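The Two-Arm Table at Drullemell: Build Gallery

Tobias Kasprzak says the pair of arms he has been putting together in the shared shop will one day tidy a room by themselves. I've been hearing this since October. I share the bench, I paid for 154 dollars' worth of the cable and fittings, and I remain to be convinced.

The parts list has reached 681 lines, 385 of them fasteners. Glenys Mellor keeps the spreadsheet and has stopped asking what each one is for. My own question is simpler. A person can pick up a picture frame with one hand while talking on the phone. What does the second arm buy us, apart from a second set of cables to snag?

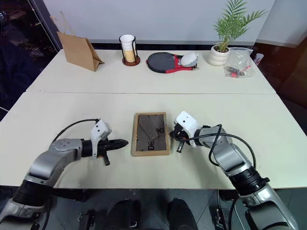
Both grippers down at the wood-bordered piece, the left one just short of its edge. Racket, paper bag and palm along the back of the table.

Tobias likes flat things as a test because a gripper has so little to get hold of. Fair enough. I'd still like to see the same pick done ten times in a row, with the target moved a little each time, before anyone uses the word "reliable" on the shop's page again. One good run proves very little to me.

The cable loops bother me more than the software does. Glenys wants them clipped close to the links. Tobias says they need the slack at full reach, and he may be right, but I've replaced two connectors already and would rather not buy a third.

More pictures when there's something new to doubt. Parts questions go to Glenys at the Drullemell front desk.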